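Participants wanted: standing desk and seated desk comparison study
Malldale Centre for Workplace Health
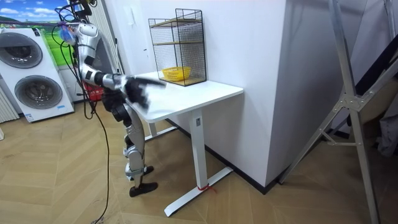
A white standing desk on the herringbone floor.

The Malldale Centre for Workplace Health is recruiting 64 adults for a study of lower back discomfort in office workers. The study compares fixed-height desks with standing desks over a period of 12 weeks. Recruitment closes at the end of October.

Who can take part

Applicants must be 18 or older, work at a desk at least 20 hours a week, and have reported lower back discomfort in the past year. People who have had spinal surgery, who are pregnant, or who already use a standing desk at work are not eligible. Current treatment by a physiotherapist does not exclude an applicant but must be declared on the form.

What is involved

Participants are assigned at random to one of two groups. Both groups attend five sessions at the Nivholm Street building. At each session, posture and hip range of motion are measured and a discomfort questionnaire is filled in. A session takes up to 90 minutes. Between sessions, participants keep a short daily log of hours spent sitting and standing. Those in the standing desk group have a desk delivered to their workplace or home office and collected at the end of the study.

Flat, closed shoes and clothing that allows free movement at the hip and knee are required for all sessions.

Payment

Participants receive a gift card after each completed session. Parking at Nivholm Street is free. Transit fares are reimbursed on presentation of a receipt.

Privacy

Records are stored under a participant code. Employers are not given individual results. Participants may withdraw at any time without giving a reason and keep any payment already received.

How to apply

Complete the screening form at the front desk or request a copy by mail. Eligible applicants will be contacted by phone to book a first session.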